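1/21/22, Storville, guest room mock-up

Second stint on the laundry job with the Siteo arms. The brief from upstairs is still "clothes off the bed and into the basket", a task my mother assigned me without a budget code.

Plan for today: one black item, one teal item, and as little talking over the top of it as we can manage.
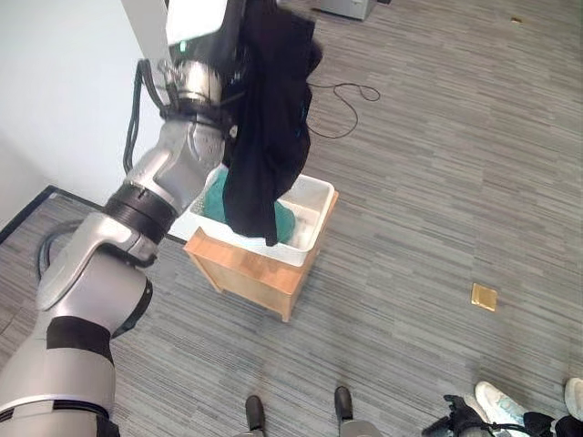

Black garment at the bin, teal already in.

The long one is the awkward one. Hem finds the bin early, the rest hangs off the gripper in folds and somebody has to decide when to call it released. I. Ankrah wants that decision written down. I want it too, provided he writes it.

On the bed side, both arms had something to hold: black in the left over the duvet, teal in the right down by the foot. Sukel asked whether the housekeepers would carry two things at once. They would carry 26 and a hoover.
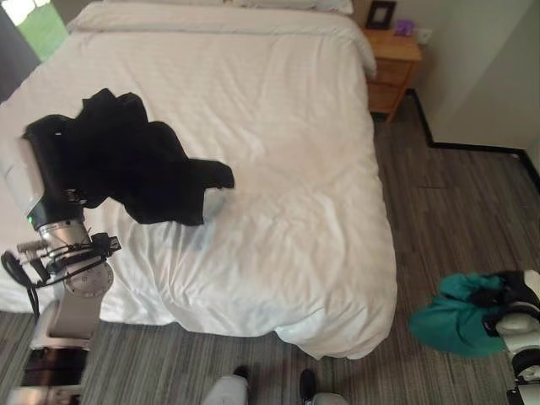 What changes for the room staff

Spoke to the early shift about this over tea. Nobody mourned the bending. What they did mind was the new sheet, on which they tick that the arm has ticked. Under the October rota one person did a room; under the draft one, one person does a room and keeps an eye on a colleague who can't make tea.

Iddrisu reckons the job turns into supervising. Fair, but supervising is a different pay grade, and the draft is silent on that. Have put it in the comments, in bold.

Basket stays on the light wood stand for now. Duvet not our department, whatever the duvet thinks.
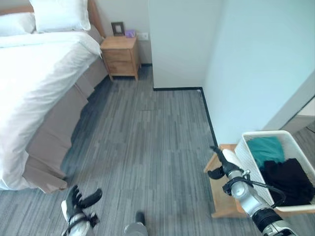 To do

Ask Sukel who signs off the rota.
Mark where the stand goes on the carpet tiles.
Get the tick sheet down to one page.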